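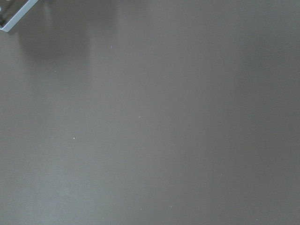 Ticket: el slime se queda pegajoso después de activarlo
Tienda: Culent
Abierto por: Beryl Blackburn
Estado: en curso

Hola otra vez, equipo de Culent. Soy Beryl, la del pedido de base transparente y cloud cream. Os escribo por aquí porque por mensaje privado se me perdía el hilo y así queda todo junto.

Os cuento. Compré en febrero dos botes de la base Bostorer y un frasco del activador Bunting. El primer bote, perfecto, de verdad, estiraba de maravilla y hacía esos clics que me encantan. El segundo lo abrí la semana pasada y no hay manera: se me pega a los dedos, a la mesa, a la manga del jersey, a todo. Si lo dejo reposar sube una capa líquida arriba y abajo queda como chicle.

Lo que he probado hasta ahora:

Primer intento. Puse 200 ml de base en el bol y fui echando activador de cucharadita en cucharadita, amasando entre una y otra. Con la tercera parecía que cuajaba y me vine arriba, lo saqué a la mesa y se me quedó media masa allí pegada. Lo despegué con vinagre rebajado (gracias por ese truco, que venía en la tarjetita del pedido).

Segundo intento. Lo mismo pero con el activador templado al baño maría, porque una chica del foro de Pamumberg decía que con el frío no reacciona bien. Mejoró un poco. Seguía pegajoso al tacto, pero ya se podía levantar del bol entero. A los diez minutos volvió a soltarse.

Tercer intento. Crema de manos y un chorrito de glicerina. Error mío, lo reconozco, se puso blandísimo y además huele raro con la fragancia de melocotón. Ese trozo lo he apartado en un tarro y no lo cuento.

Respuesta de la tienda: ¡Hola, Beryl! Gracias por tanto detalle. ¿Nos dices el número de lote que aparece en la base del bote y si el activador lleva mucho tiempo abierto? Mientras tanto no le pongas más crema, por favor.

Beryl: El lote acaba en 13. El del primer bote no lo puedo mirar, lo lavé y ahora tiene botones dentro. El activador lo abrí en febrero, el mismo día que llegó, y ha estado en el armario del baño. Ahora que lo escribo... la tapa no cerraba muy fina. Hay unos cristalitos blancos en la rosca, ¿eso es normal?

Respuesta de la tienda: Los cristalitos son activador seco, así que algo se ha ido evaporando y lo más seguro es que la mezcla ya no esté como debería. Agita bien el frasco, pásalo a uno limpio con un poco de agua caliente hasta que no quede nada en el fondo y prueba con una porción pequeña. Nada de echarlo en todo el bote a la vez.
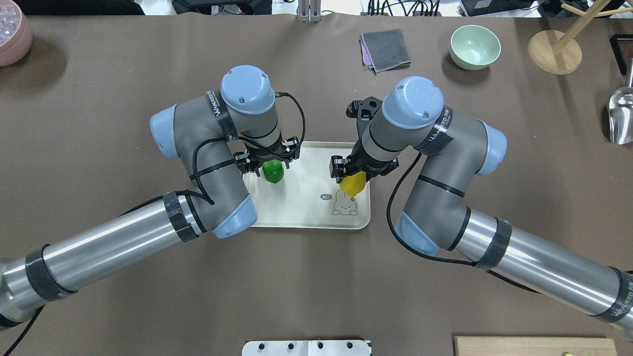

Pimiento verde sobre la bandeja blanca.

Beryl: Vale, 8 de mayo de 2026, apunto la fecha para no liarme. He hecho lo del agua caliente y lo he probado con una porción del tamaño de una nuez. ¡Y cuaja! Tarda más que el primero, tuve que amasar casi 10 minutos y se me durmió la mano, pero se despega limpio. Lo he guardado en un tarrito con tapa y mañana miro si ha vuelto a soltar líquido.

Me quedan dos dudas. Una, si hago todo el bote así, ¿le pongo la purpurina antes o después? La otra vez la eché al final y se quedó toda en un lado - preciosa, eso sí, pero en un lado. Y dos, si el tarrito aguanta, ¿me podéis mandar solo la tapa del activador? El frasco está bien y me da pena tirarlo.

Respuesta de la tienda: La purpurina, cuando la masa ya se levanta pero todavía está un poco blanda. Lo de la tapa lo consultamos con almacén y te decimos por aquí. Dejamos el ticket abierto hasta que nos cuentes cómo sigue la porción de prueba.

Beryl: Perfecto, mañana os digo. El trozo del melocotón sigue oliendo raro, por si a alguien le interesa.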